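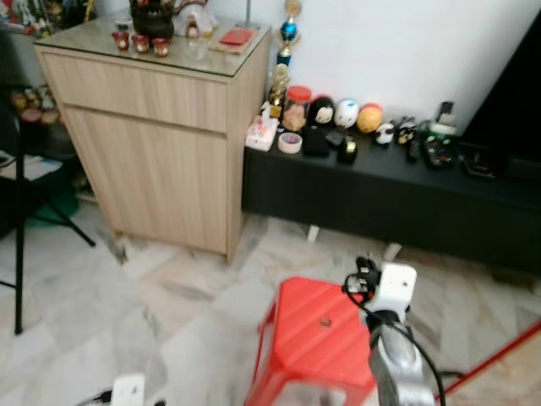
**Figure 1.** Display surfaces in a living room: cabinet with glass top, black console to its right.

### 4.2 Where keepsakes end up

Diaries from Samness and Renau, five homes each. Most keepsakes sat at chest height or lower, and near the telly. Tea things got mixed in with ornaments in both towns, which the Tremblay scheme has no code for, so we added one (see appendix). Dusting was the main reason given for moving anything. Gifts moved least. Two diaries were left half finished and are kept in, marked as partial.
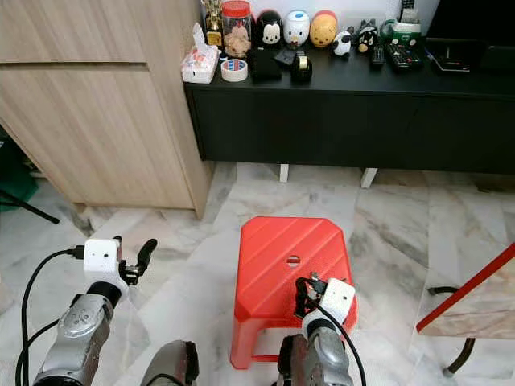

**Figure 2.** Red plastic stool, marble tile floor.

Seats were coded seperately. A stool often counted as a shelf for part of the day, post and keys mostly, then went back to being a seat by evening. Zarkero coding sheet used throughout.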